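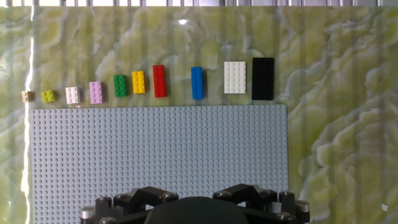 Friday. Parts for the Clirkcombe tray, laid out above the baseplate, small to large from the left.

Started at 11 with the mixed tub. The label on the tub says 2000 pieces and I have no intention of checking. Pulled out only what was on the Clirkcombe list and put the lid back on.

The list as sent asks for a run of bricks in rising size, every one a different colour if the tub allows, studs up, plus one grey baseplate. It says nothing on spacing, or which way the long side should point, or what surface it all goes on. I have asked before and got the same list back, so I am settling those here and will send them our version.

Order so far from the small end: tan, lime, pale pink, lilac, dark green, yellow, then on up. The tan one is the smallest in the row. The lime is a two-by-two, the pale pink a two-by-three, and the lilac, dark green and yellow are all two-by-four, so the middle of the row is a plateau and "rising size" stops meaning anything for three pieces. Options are to drop one of the three, or find something in between, or leave it and say in the notes that equal sizes may go in any order. Going with the last for now. The list was plainly written by somebody looking at a picture of bricks and not at bricks.

Spacing. I put them down by eye and it shows. Green and yellow have ended up very close, with more room elsewhere in the row. The lime has gone down at a bit of an angle. None of this matters for looking at, but it will matter for anyone trying to say whether a row was laid "the same" twice. Need a spacing rule. A loose brick is a handy gauge: leave a gap one brick wide, using the two-by-two as the spacer, and move on. Will try it on the next layout.

Surface. This is the marbled sheet from Politz, the glossy green one. It wipes clean easily and lies flat without tape, which the felt never did. Two complaints.

First, colour. The lime brick is so near to the yellow-green in the pattern that I lose it when I glance along the row. The dark green one is fine, much deeper than anything in the sheet. The tan is small and pale and you would think it would be the one to vanish, but it has its brown side to help it. If we keep this sheet the lime has to be swapped, and if we keep the lime the sheet has to go. I would sooner swap the brick. There must be an orange two-by-two in that tub.

Second, shine. The overhead light comes straight back off it. At the far left there was a bright streak running down the sheet and the tan brick was sitting right on it. Also a small pink glow on the sheet just below the pale pink brick. It took me a minute to see that as light and stop reaching for it as a dropped part.

Asked the Politz catalogue (the paper one, March) whether the same pattern is sold matt. There is a "satin" with no swatch beside it. Have put it on the order sheet with a question mark.

Stopped for lunch, then did the second layout, which is the one I prefer.
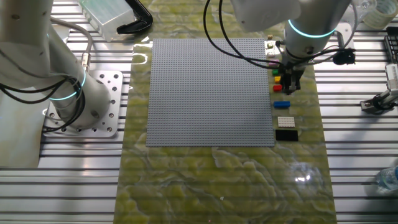 Column layout, pieces down the right-hand edge of the baseplate. Black plate at the bottom.

For this one the pieces go in a column beside the plate. It uses the sheet better, as the sheet is a long strip and the row across it was using nearly all of the width for one line of bricks. The column also gives you the side of the baseplate as a straight edge to line up against, so no ruler.

Small end at the top: the cream ones first, close together in a short run, then pinkish-white, green, yellow, red, a gap, then the long blue one lying crosswise, then the white plate and the black plate at the foot. The black is the largest of the loose parts and comes roughly level with the bottom edge of the baseplate. I like that as a stopping point. If the black plate lines up with the corner, the column is the right length, and if it hangs past then something further up has been spaced too wide.

Notes on the column, mostly for whoever sets it next:

The cream ones look like one part if they are pushed together. Leave daylight between them.

The gap between red and blue stays. It separates the small bricks from the long pieces and I found I was using it as a place marker without meaning to.

The plates are flat and the bricks are not, so a column in order of length is not in order of height. Clirkcombe should be told. Their list says "size" throughout and somebody there will stand the parts on end and complain.

Long pieces crosswise, always. Tried the blue one lengthwise and it made the column too long for the side of the plate.

The baseplate itself. This is one of the Petridis grey ones, from the pack we bought for the shelf labels. Nothing wrong with it. The studs are clean. I pressed a corner down with a thumb to see if it rocked and it did, slightly, on the sheet, but the same plate rocks on the bench too, so that is the plate and not the surface. Put the straight edge across it and could not see light under the middle. Turned it through 90 and it was no different. Marked the back with a pencil cross on the corner that lifts, and that corner goes away from whoever is working.

We have talked about going over to Jallov plates to save money. I got one out of the cupboard to compare. It is thinner, the grey is bluer, and a two-by-four that seats firmly on the Petridis can be pulled off the Jallov with a fingernail. For a display that would do. For a tray that gets built on and cleared again several times in a morning I would not want it. Jallov back in the cupboard.

Third thing to look at was how the row reads from low down, close to the level of the table.
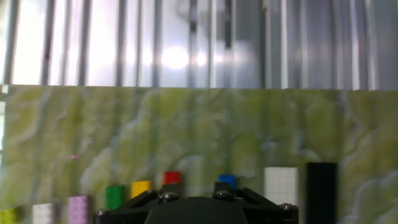
Colour does nearly all the work from down there. The size order, which is so obvious from above, more or less goes: the near pieces look big, the far ones look small, and a two-by-four end-on could be anything. So the instructions should not say "pick the next biggest" to a person sitting down. They should say the colour. I have rewritten the first card on that basis and left the second and third until we hear whether the colours are staying. Draft wording for the first card:

Start with the empty plate. Take the yellow brick. Press it on anywhere you like. Take the red brick. Press it on so that it touches the yellow.

Short enough. "Anywhere you like" may have to go, as it puts people off more than you would expect. A corner is easier to agree on.

White is going to be a nuisance as a word. We have a white, a pinkish-white and the cream ones all on the go at once, and under this light I would not bet on anybody sorting them by name. Suggest the cards call the cream ones "the little ones" and avoid white except for the flat plate.

Worked out tray packing while I was at it. Two bags, one for small bricks, one for long pieces and plates, split at the same place as the gap in the column. The baseplate goes flat on the bottom of the tray with the bags on top. The lid on the old tray will not shut over a full bag of long pieces if the blue one turns on edge, so fill that bag flat, then roll the top over and tape it. One piece of tape. Last month's had so much on it that the bag tore.
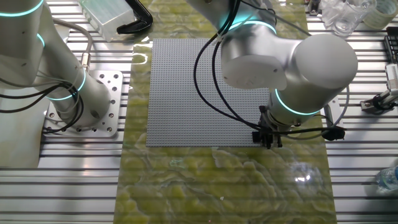

Position of the plate on the sheet needs fixing before we write anything down as final. In the first layout I had it wherever it landed below the row, in the second I slid it about until the column fitted, and neither of those is a measurement. Upper half of the sheet seems right to me. It leaves the lower part clear, and the worst of the glare falls on the lower right of the sheet anyway, a hard little star of light with a haze round it, so nothing that needs to be seen should be set down there. With the plate kept up and empty at the start, the studs stay an even grey and the edges are easy to find against the green. I will put two small pencil ticks on the underside of the sheet to match the top corners, or tape if pencil will not take on it.

The other answer is to move the light, but the fitting belongs to the whole room and the bench people will want it back.

To do:

Orange two-by-two from the tub, to stand in for lime. If no orange, a second red would be better than leaving it.

Try the spacer rule on the row and write down how long it takes to set.

Ask Clirkcombe what they mean by size. Length, studs or height, one of them, in writing.

Satin sheet from Politz, one only, to try.

Second and third cards.

Petridis plates: count what is left in the pack before promising any.

Cleared down at the end of the afternoon. Loose parts bagged as above and in the top drawer, mixed tub back under the bench, plate left on the sheet.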